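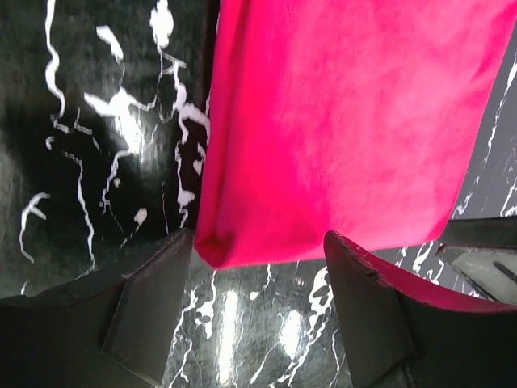
Progress report to the Indholm Fund
Clothing reuse pilot, Ostau and Cele
3/6/23

You asked for a plain account of whether the pilot is doing what the application said it would. My short answer is that I doubt it, at least in Ostau, and I would sooner say so now than in the final report.

Collection

The application promised 400 households signed up by the end of January. We have 249. The sign-up sheet also asks people how often they plan to donate, and I don't put much weight on what they wrote. People tick "monthly" because it sounds decent. The bags that come in tell a different story - a big clear-out at the start, then very little.

Cele is doing better, but Cele already had a church drive that folded just before we began. Some of what we are calling new donations would have been given anyway.

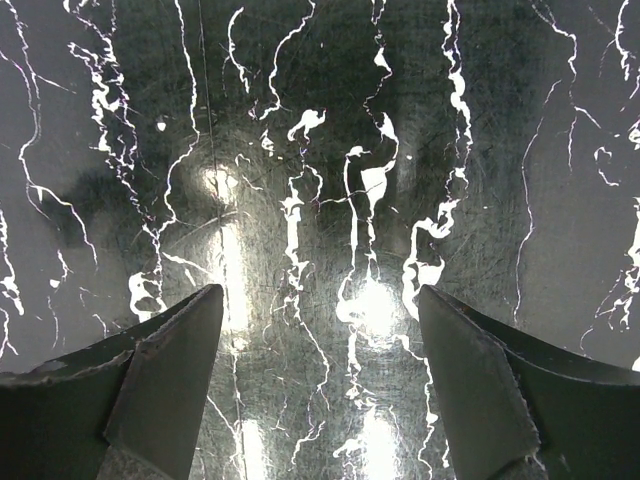 Vilau, our partner for resale, sees it differently and asked that its view be included: the slow months are normal, every drive has a dip after the holidays, and judging the Ostau figures before spring would be unfair to the drop-off points. Vilau would also like it noted that the quality of what comes in has gone up. I have seen no records that show this either way, and have asked for some.

Sorting and resale

Sorting was meant to take two days a week. It takes closer to four, mostly because of knitwear and children's things, which have to be checked for stains and missing buttons one at a time. The grading guide runs to five pages and the two sites read it differently. A sweater that counts as "good" in Cele can end up in the rag bin in Ostau. 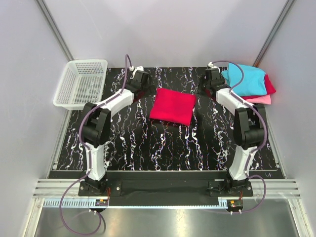
Money

Spending is under budget, but please don't read that as a saving. The van lease started late and the second drop-off point in Ostau is still waiting on a permit. Both bills will land next quarter. Resale income is small and uneven, and I would not build any forecast on it yet.

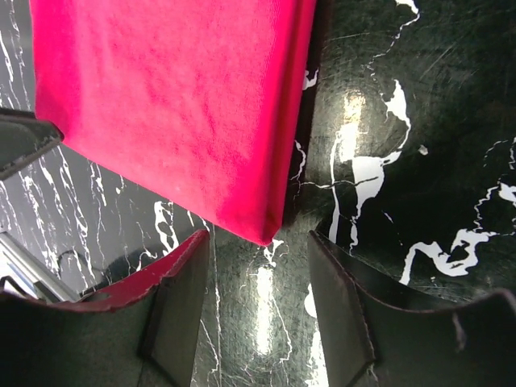

I also question the "kept out of landfill" line in our own flyers. We weigh what arrives. We do not weigh what the rag dealer takes and later throws out, and the dealer has not answered two letters on the subject. Until that is settled I have asked both sites to stop using the claim.

Requests

Please let us move the unspent van money to sorting hours, and hold the decision on a third town until we have the May weights from both sites. The corrected grading guide will follow under separate cover.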